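Search this guide Go

Minolura two-arm kit: set-up guide for home builds
Section 4. First grip trials at the table

Carry out this section once both arms are fixed, wired and homed as set out in Section 3. Keep the stop button within reach of your free hand throughout.

4.1 Preparing the table

1. Use a table with a flat, firm top. Check that it does not rock when you lean on a corner.
2. Set the height so that the fingertips, when pointing forward, come level with the table edge.
3. Clear the front part of the table. Items at the back may stay if neither arm can reach them at full stretch.
4. Lead both gripper cables down and away from the front edge.

CAUTION: Keep mains leads out of the reach of the arms. A closed gripper will pull a lead before the current limit trips.

4.2 Choosing a trial piece

Start with a light plastic bowl. Do not use glass or china until you have finished Section 6. A bowl with a foot ring gives the fingers an edge to close on.

4.3 Running the grip

1. Place the bowl upside down near the front edge, on the side of the arm you are testing.
2. In the Vavel panel, set speed to 4 and grip force to 70. Leave the other arm at rest.
3. Bring the fingers up to the front edge and stop. Check that they are clear of the table trim.
4. Open the gripper fully and move in until one finger is on each side of the part to be held.
5. Close in single steps. Stop as soon as both fingers touch.
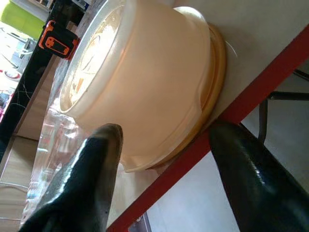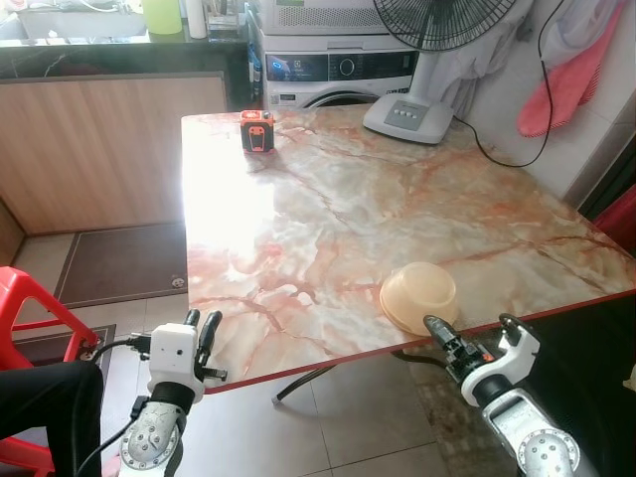

Fig. 4-1 (first picture): gripper fingers closed around the bowl, wrist view. Fig. 4-2 (second picture): both arms at the table, bowl upside down near the front edge.

6. Tilt the wrist slowly and watch the foot ring. If it slides, lower the bowl, open the gripper and raise the force by 6.
7. Set the bowl down, open fully and back away before lifting the arm.
8. Repeat with the other arm.

NOTE: Do not go above a force of 100 with thin plastic. If the bowl still slips, wipe the finger covers with a damp cloth and let them dry.

NOTE: Strong light across the table can upset the wrist view. Draw a blind or turn the table, then run the Vavel light check again.

4.4 Saving the settings

Press Store, then choose Left or Right. Each arm keeps its own values. Go on to Section 5, Draten finger covers.

Contact: Minolura support desk | © Minolura | Back to top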